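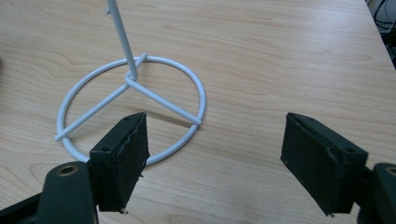 Grethe Holst wrote in to ask why anyone should pay for a metal plate to write twenty-odd words on when a pencil and an index card have done the job for years. Fair enough, and we'd rather start there than with the usual stuff about sovereignty and fireproof vaults. A card in a dry drawer is fine until the drawer isn't dry, or the house burns, or a relative clears out the desk. If you hold an amount of bitcoin you could shrug off losing, keep the card and close this page.

Trikell Backup Plate

Stainless steel, two halves, one screw. You punch the first four letters of each recovery word into the inside face, close it up and put it somewhere. It has no battery, no screen and no app. It does not connect to anything, and we are suspicious of the ones that do.

What's in the box
Trikell plate, both halves
Center punch
Hex key
3 spare screws
Paper guide sheet (burn or shred it when you're done)

No hammer. Use your own, and use a real one. The little tack hammers leave marks too shallow to read later.

What it won't do

It won't protect you from a thief. Anyone who opens the plate can read the words, and anyone with the words has the coins. Sellers in this business like to print "military grade" on the sleeve, and we have yet to meet the military that asked for it. The screw keeps the halves together. It is not a lock.

It won't help if you copied the words down wrong. Check them against your wallet before you send any real money to it, then wipe the wallet and restore it from the plate. Most people skip this. Benedikt Hagedorn, who does our returns, keeps getting plates sent back as "defective" that have word 9 punched where word 15 should be. We don't refund those.

And it won't make bitcoin a good investment. We sell steel. If someone tells you the price has to go up because supply is limited, ask them what they're selling.
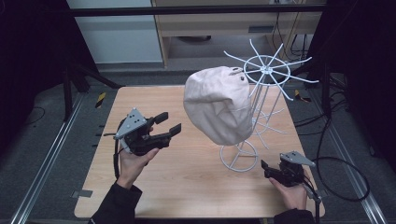
Does the plate work with any wallet? It works with any wallet that gives you 12 or 24 recovery words from the standard English list, where the first four letters are enough to tell every word apart. Wallets with their own word lists are another matter, so look that up before ordering.

Compared with the Bultton capsule

The Bultton uses loose letter tiles that slide into a tube. It's quicker to fill and you don't wake the neighbors. Our complaint is that tiles can spill if the tube pops open, and then you have a very expensive word game. Bultton says the new cap fixed that in June. Maybe. We haven't tried the new cap.

Price and shipping

One plate, $19. Shipping is extra and shown at checkout. Orders in by 3 p.m. Thursday go out the same day. We don't take bitcoin for payment; the fees on an order this small are silly.

Returns: unpunched plates only. Please never send us a punched one, and please never email us a photo of one. Uriel Arellano at the help desk will delete it and tell you to move your coins, and he'll be right.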